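Teaching Day at the Gray Box

Robotics, Workshop Notes | 4 min read

Fliltance is the name of our small project to get a robot arm to sort shapes into a foam block. Toddlers manage this with a biscuit in the other hand. We are doing it with a learning system, a lot of patience and a shared spreadsheet that Shona Guthrie guards like a family recipe.

The plan, drawn up in March, was to collect 4000 examples of the arm doing the job properly, with a person steering, and then let the software work out what all those examples have in common. An example is a single attempt, start to finish: pick up the piece, carry it over, line it up, push it in, let go. We record the arm's joint positions, what the cameras got, and whether Shona marked it good, bad or "hm." There is an ongoing dispute over what the software should make of "hm."

I promised people a gallery. Most of the work is sitting still and moving your wrist very slowly, so keep your expectations modest.

The enclosure

Three gray-green walls and a floor. We tried it first on an open bench, and the system became very good at noticing what color sweater the operator had on. Plain walls gave it less to gossip about. Painting them took an afternoon, choosing the gray took a week, and the tin we finally bought was called Maeng Slate by a shop that had clearly given up on naming things.

The finger

Yellow-orange, rounded, with a groove down the middle. It's a softer shape than the one we started with, and operators like it because they can tell at a glance where it is over the block. Steering it is another matter. You come down over the foam, you think you are lined up, and the hexagon reminds you that thinking is cheap. Shona's rule is to pause just above the block, breathe out, then go. You can hear new operators breathing out all over the room. 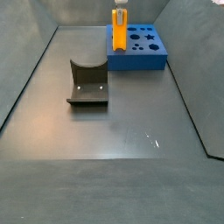

Those pauses caused us some grief later on. If every good example has a pause in it, the system learns that pausing is part of the job, and an early version of the model hung in the air over the foam for so long that we went and made coffee. We now trim the longest ones before training. The breathing is still encouraged.

The block

Blue foam, bought as a toy. The star is the hole everyone wants to try first and the one everyone hates by lunch. A star has five ways to be right and a great many ways to be nearly right, and foam is forgiving enough that nearly right will sometimes go in if you lean on it. We throw those attempts out. A model that has learned to lean on things is no fun to stand next to.

The small round holes are a different kind of misery. No turning needed, so people relax, and then they miss.

The black holder

It stays beside the block and it is screwed down. We used to have one that wasn't screwed down, and 112 recordings were made before anyone noticed it had been creeping left a little each day. Shona kept them in a folder called Prollby, after the town where she once lost her luggage. They're useful for testing, so the luggage has at least been avenged.

The shift

Operators work in blocks of 3 hours, with breaks, and swap whenever their examples start getting sloppy – the spreadsheet can tell before they can. You would think the best operators would be the quick ones. We get the most out of the slightly dull ones, who do the same thing the same way and don't get creative with the gear shape at four in the afternoon. I say this as someone who was politely taken off the gear shape.

We do want some variety, so the operators are asked to come in from different angles and to recover from a bad approach now and then. Asking a person to make a natural-looking mistake on purpose is a good way to ruin their whole morning.

What the model does with it

The current version, Tovetti, handles the ovals well and the circles on most tries. The star comes and goes. The gear shape it treats with what I can only call respect, approaching and then reconsidering. More gear examples are next on the list, and Shona has the sign-up sheet. My name has been crossed off it in pen.

Filed under: Robots, Learning by Doing, Foam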